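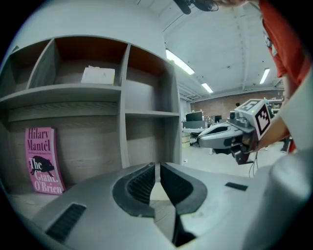
Cubbies over a desk are where good intentions go to collect receipts. Leave at least one empty - it will fill itself soon enough. Stand paperbacks upright against the back panel, and let a novel live there if you like, as you won't be reading it at work anyway. Carrier bags get emptied the day they arrive, or you will own 17 by Christmas.

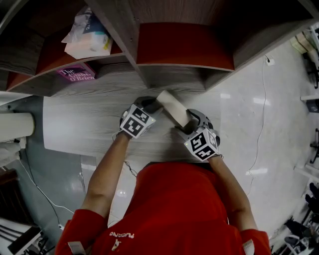 Grey desk, red-backed shelves, and a bag still waiting its turn.

Wipe the desktop last, after the shelves.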